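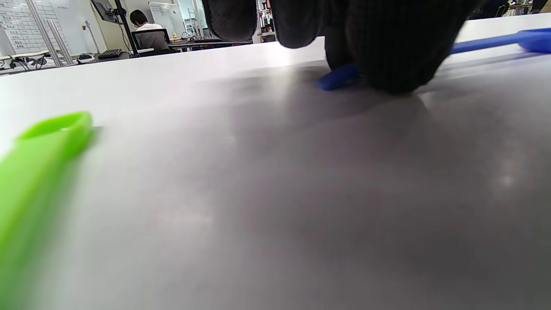 Utensil sorting: what changes in April

The sorting line at Sundetti goes over to automatic picking in April. It will take the plastic utensils first, the spatulas and scoops that are now picked up and turned by hand at the white tables. Glass and anything with a blade stays with people for now.

To teach the system, staff have been doing the same pick over and over in black knit gloves, with blue and green pieces laid flat on the table. We have 417 recorded picks that can be used and need 600 before the line is switched on. If you have signed up for a session, please keep to your slot.

No one loses hours. The 3 people on the morning sorting shift move to checking and packing, at the same pay grade. Their start time goes from 6:30 to 7:00. Training for the new stations is paid and runs in room 339.

Merike Stankevičius, who has sorted here since the Vitus contract, asked what happens when the line stops. The answer is that sorting goes back to the tables until it is running again, and the shift lead makes that call. The tables and bins will stay where they are through the summer.

The shift plan is posted outside the Lūse room. Questions about hours go to your shift lead, and questions about the recording sessions go to the automation desk.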